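Category: Farming & Gardening > Beneficial Insects > Hedgerows

Hedgerows for beneficial insects

12 January 2018 | By Alistair MacRitchie

A farm hedgerow is a strip of shrubs, grasses and flowering plants grown along the edge of a field, a ditch or a lane. Hedgerows were first planted to mark property lines and hold livestock, but they are now grown just as often for the insects that live in them. A good one is a wonderfully busy place! Lady beetles, lacewings, hover flies, ground beetles and tiny parasitic wasps all use hedgerows for food and shelter, and many of them move out into the crop to feed on aphids, mites and caterpillars.

Background

Wire fencing and larger machinery led many growers to pull out their field borders. The bare edges left behind were easy to mow or spray, but they gave predators very little to live on once the crop was harvested. Interest in replanting grew as farmers looked for ways to use fewer insecticides, and borders are now a common part of conservation plans on vegetable, orchard and grain farms.

Plants

The best plantings have something in bloom from early spring until frost. Willows and wild plums come first, and their pollen feeds hover flies at a time when almost nothing else is open. Elderberry, ninebark and buckwheat carry the border through summer. Goldenrod and asters finish the year, often covered with insects well into fall. Flat, open flowers such as yarrow and dill are especially valuable, as small wasps have short mouthparts and can't reach into deep blossoms.

Native bunchgrasses are usually set along the outer edge. Their dense crowns stay fairly dry in winter and make excellent cover for ground beetles – some growers plant a raised strip of nothing but bunchgrass through the middle of a large field, known as a beetle bank.
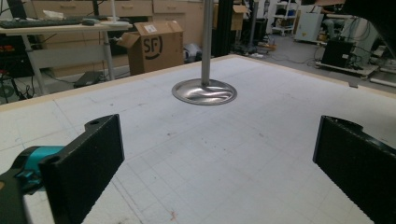 Tabletop marked with a fine square grid.

Layout and planting

Shrubs are commonly set 5 feet apart, in one or two rows, with grasses and perennials filled in between. Most of the work goes into the ground beforehand. Perennial weeds such as bindweed and quackgrass need a full season of mowing, tilling or covering, and skipping this step is the usual reason a young border fails. Fall planting works well where winters are mild. In colder areas, spring is safer.

New shrubs need water for the first two or three summers, with the closest attention in July. Wood chips laid thickly around each plant hold moisture and keep the grass back, though a few patches of bare soil should be left for ground-nesting bees. After the third year a hedgerow mostly looks after itself.

Example: Plonduleck

The border at Plonduleck, a mixed vegetable farm in the Gusari valley, runs 700 feet along an old irrigation ditch. It was planted with 1,000 shrubs, grasses and perennials of 31 different kinds, many of them grown from local seed by the Sineta nursery. The rows next to the ditch are mostly willow and red-twig dogwood, while the drier side has buckwheat, yarrow and a great deal of goldenrod. Lacewings are plentiful there in early summer, and the brassica beds nearest the border are a favorite stop on the farm's field walks. A second planting, at the Moulin orchard upstream, uses the same mix with more wild plum.

Limits and concerns

Hedgerows take up land, and the benefit to a crop usually fades with distance from the edge. Some plants can also host pests or plant diseases, so the list should be checked against what is grown nearby. Spray drift is another concern. Even a careful application upwind can undo a season's gain, and growers often leave an untreated strip beside the border.

See also: Beetle bank; Cover crops; Insectary strip; Windbreak

Back to top | Contact the editors | © 2018 All rights reserved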